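Trimgate tile club wins a bigger home for its night classes

TRIMGATE – The tiling classes that began with seven learners in a borrowed garage are moving to the old Urnari warehouse, and there are already 106 names on the waiting list!

Lacey Ashworth started the evenings in October, hoping a few neighbours might like to learn how to do up their own bathrooms. Word got round fast (the tea and cake helped), and by Christmas people were coming over from Machala to have a go. 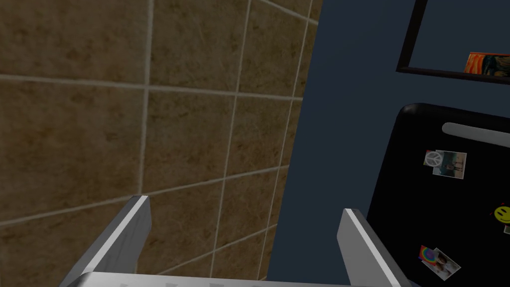 The new space has room for 35 people a night, with proper sinks and a long cutting bench. Sena Fiadzo will teach the beginners, while Ionuț Oprea takes on grouting and repairs.

"I did my mum's whole kitchen after four lessons and she cried, in a good way," said Orysia Pylypenko, 17, the youngest member. "Now my aunt wants hers done as well."

Doors open next month. Places are free for anyone living in Trimgate, and tools can be borrowed on the night.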